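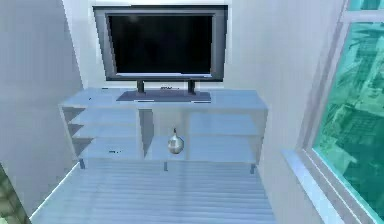
Galería: el salón simulado de Brokby

Brokby es el nombre que damos a un salón pequeño, hecho por ordenador, donde reunimos ejemplos para Dinilach, nuestro sistema de aprendizaje. El objetivo es que el sistema reconozca muebles y espacios desde puntos de vista diferentes. Hasta julio hemos guardado casi 700 ejemplos, repartidos en 23 recorridos.

Salón, vista hacia el fondo
El televisor está apagado y el mueble azul claro queda casi vacío. En el compartimento central hay un jarrón o botella de color gris plateado. Para Dinilach marcamos por separado el mueble, la pantalla y el jarrón o botella, y cada nombre se revisa dos veces.

Salón, vista más cercana y de lado
La pantalla negra ocupa mucho espacio a la derecha, y a la izquierda aparece una estructura metálica verde. Esta clase de vista nos interesa bastante, porque el mueble se ve solamente en parte y es más difícil darle los límites correctos.

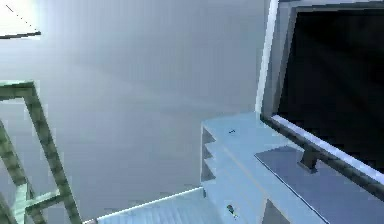

Textos y selección: equipo de Jendel

Las imágenes se publican con la misma calidad con que las recibe el sistema, sin retoque. El próximo grupo tendrá 50 ejemplos de otra habitación, llamada Penner, y lo añadiremos en esta misma página.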